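“3000번 보여줘도 컵이 바뀌면 다시 시작이다”

1월 | 글 편집부
검색어를 입력하세요 검색 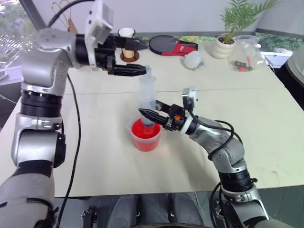

붉은 액체가 담긴 계량컵과 주사기를 두고 작업 중인 두 로봇 팔. 오른쪽 그리퍼가 주사기 몸통을 잡고 있다.

프렌딕스(Prendix) 길트포트 작업실의 원격조종 담당자는 시연 횟수 이야기부터 꺼내자 얼굴을 찌푸렸다. “3000회라고 하면 다들 고개를 끄덕이는데, 그중 쓸 만한 게 몇 개인지는 안 물어봐요.” 지난주에 그가 직접 버린 기록만 127건이다. 대부분 조종자가 머뭇거린 구간이 길어서였다.

주사기 작업은 한 번에 약 7분이 걸린다고 했다. 사람이 하면 금방 끝날 일 아니냐고 묻자 그는 부정하지 않았다. “조종간으로는 손끝 감각이 안 와요. 플런저가 뻑뻑한지 눈으로 짐작하는 거죠. 제가 짐작으로 한 동작을 로봇이 배우는 셈인데, 그게 맞는 건지 저도 모르겠습니다.”

투자 설명회 자료에는 ‘숙련자의 손기술을 그대로 옮긴다’고 적혀 있다. 그는 그 문장을 좋아하지 않는다. 르고프(Le Goff) 방식대로 팔을 직접 잡고 끌어 가르쳐 보기도 했지만, 양팔을 같이 쓰는 작업에서는 혼자 감당이 안 됐다고 한다.

그래도 계속하는 이유를 물었다. “570회쯤에서 잡는 동작은 나아졌어요. 따르는 건 아직이고요.” 다음 달에는 컵을 바꿔 볼 계획이다. 성공률을 공개할 것이냐는 질문에는 “회사에 물어보라”고만 답했다.

분류: 인터뷰 > 로봇·자동화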